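Snack Resupply, Drevwood Residence: Gallery

Posted 4/3/19

Notes on how packaged snacks are sorted and boxed for the shared rooms at Drevwood. The building has two kitchens, both of which close in the evening, and each room keeps its own supply. Stock is bought in bulk from the Jorkovora warehouse, split by type on arrival, and repacked into whatever shallow cartons are left over from earlier deliveries.

The last full order came to 781 pieces. Storage in the ground floor cupboard is limited to some 800, so orders are not placed until the shelves are nearly clear. Expected use for the year is 3,000 pieces, with a drop in August when most rooms are vacant.

Packing rules

Cartons are filled in a single layer where possible. Bars go in flat. Biscuits and wafers stay in their original clear packs and are placed against a side wall of the carton, with nothing heavy on top. Small wrapped sweets fill the remaining gaps.

A carton is reused until the bottom gives way. Torn rims are accepted. Lids and flaps are cut off, as they take up room on the shelf and get in the way when the contents are checked.

Each room receives 3 cartons per term. Contents vary with what is in the cupboard on the day. Requests for one brand only are not filled.

Placement

Cartons should be kept off the floor and away from radiators. Chocolate left on a sill above a heater will soften and then set again with a white bloom. It is safe to eat but is usually returned. Shelf space is preferred. The Bélanger wing has fitted shelves in every room; the Veltik wing does not, and cartons there are kept on desks or under the beds.

Opened biscuit packs should be finished first or closed with a clip. Empty wrappers go in the general waste.

Gallery
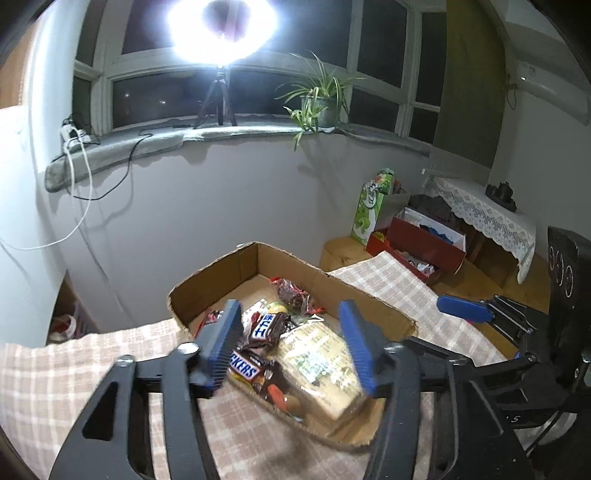

Mixed carton on a plaid blanket, evening. Candy bars, including a Snickers, with a clear pack of square biscuits or wafers.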